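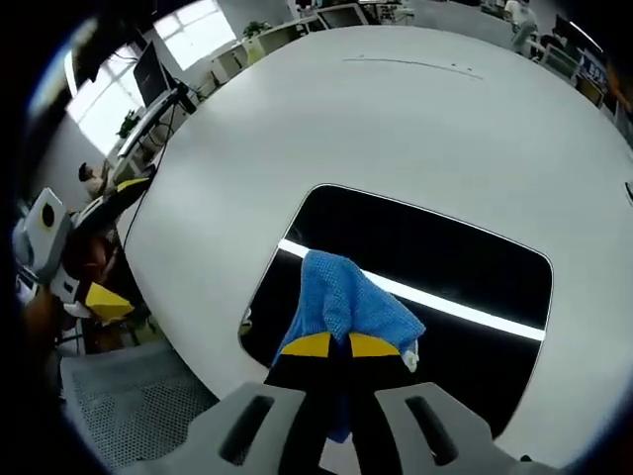
*Skundgate pair in use: blue waffle cloth held over a glossy black panel.*

# Skundgate hand-held gripper pair

Skundgate is a set of two hand-held grippers for recording examples of everyday handling work, to be used in training a robot policy. The operator holds one in each hand and does the task directly. No robot is needed at the recording stage.

The set is made by Kerkenel and sold to labs, universities and firms building their own training sets. It replaces the Ninel single gripper, which stays in stock for one-handed tasks.

## What it is used for

Cloth work is the most common request. Wiping, folding, picking up by a corner and passing from one hand to the other all need two grippers and a fair amount of give in the fingers. The set also copes with small boxes, cutlery, cable ends and most things found on an office desk.

Each gripper has a wide-angle camera that looks out along the fingers. The view is strongly curved and dark towards the corners. Keep it that way in your files if you plan to use our loader, as it corrects the curve itself.

## Finger tips

The yellow tips are a wearing part. They grip thin fabric well when clean and less well when dusty. Wash them in warm soapy water and let them dry before fitting. Change both tips on a gripper together.

## Shiny surfaces

Glossy black panels, glass and polished metal reflect ceiling lights, and a long reflection can confuse position tracking. The grippers will still record. Start each take with the camera facing a part of the room that has some detail in it, such as desks or shelving, and hold still until the light on the grip turns green. Corinne Whitfield in our support team can check a sample take before you begin a long run.

## In the box

- Left and right gripper
- 9 pairs of spare finger tips
- 2 charging leads
- Wrist straps
- Hard case
- Printed setup sheet

## Details

| Item | Value |
|---|---|
| Order code | 3113 |
| Recording time per charge | almost 75 minutes |
| Grippers per set | 2 |
| Storage | removable card in each gripper |
| Loader software | Gallegos, included |

## Before you order

Gallegos joins the left and right recordings by their clocks. Both grippers must be switched on and paired before the first take, and paired again after a battery change. Takes made without pairing can be lined up by hand, but it is slow.

Sets bought before March have the older trigger spring. It is stiffer and tires the hand on long sessions. Ida Nolte handles exchanges; please give the order code and the number inside the case lid.

Spare tips, straps and cases can be ordered separately. Repairs are done in our own workshop.

Page last changed August 7, 2022.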